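4.3 Importing lettering and artwork into Brendeo

Brendeo accepts SVG and DXF files directly. Text typed in the Text panel is limited to the characters contained in the selected font. For lettering with special characters, or for logos drawn in another program, prepare the artwork outside Brendeo and import it as described in this section.

Before you begin

Set the document units in your drawing program to match the units in Brendeo (Edit > Project Units). A mismatch is the usual cause of artwork that arrives far too large or too small.

Convert all text to outlines. Brendeo ignores live text objects in an SVG file and does not display a warning when it skips them.

Preparing the file

1. Open the artwork in your drawing program and save a copy under a new name.

2. Select all text and apply the outline command. The name differs between programs: "Convert to Path," "Create Outlines," or "Convert to Curves."

3. Merge overlapping letters, which are common in script fonts. Letters left overlapping will be cut where they cross.

4. Delete hidden layers, guides, and clipping masks.

5. Save as plain SVG. Compressed files (.svgz) are not read.

Importing

6. In Brendeo, choose File > Import and select the file. The artwork is placed at the lower left corner of the stock.

7. Check the width and height shown in the Shape panel. If either value is wrong, click the lock icon to keep the proportions and type the correct value.

8. Drag the artwork into position, or enter X and Y values. Coordinates refer to the lower left corner of the selection unless the anchor has been changed in the Shape panel.
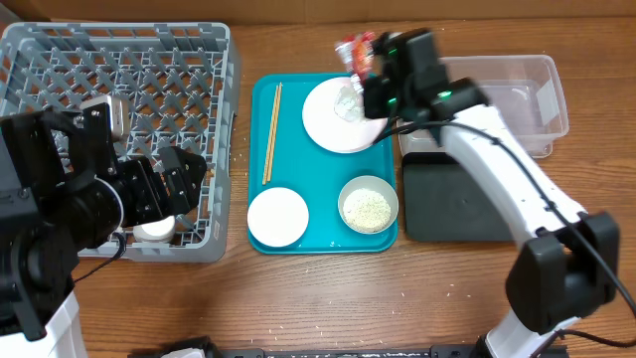

Assigning a cut type

9. Select the shapes and open the Cut panel. Choose Pocket, Outline (inside, outside, or on path), or V-carve. Imported shapes are set to Pocket by default.

10. Enter the depth. For V-carve, the depth is calculated from the bit angle and the width of the letter, and the box is unavailable.

11. Click Simulate. Areas shown in red are too narrow for the selected bit and will not be cut.

Note: An open path cannot be assigned to Pocket or V-carve. If these choices are dimmed, select the shape and use Path > Close Gaps. Gaps larger than the tolerance set in Preferences must be closed in the drawing program.

Note: Accented letters import as two or more separate shapes. Group the letter with its accent before moving or resizing it. Very small accents often show red in the simulation; use a smaller bit for a second pass or enlarge the accent slightly.

CAUTION: Resizing artwork after a cut type has been assigned does not change the pocket depth. Review the depth of every shape before sending the job to the machine.

Limits

A project can hold up to 69 imported shapes on each of 15 layers. Files with more shapes are loaded up to the limit and the rest are dropped. Split large designs into separate projects and use the same zero point for each.

For fonts supplied with the Bremwood lettering pack, see section 7.

Section revised Dec 17, 2006, S. Zervas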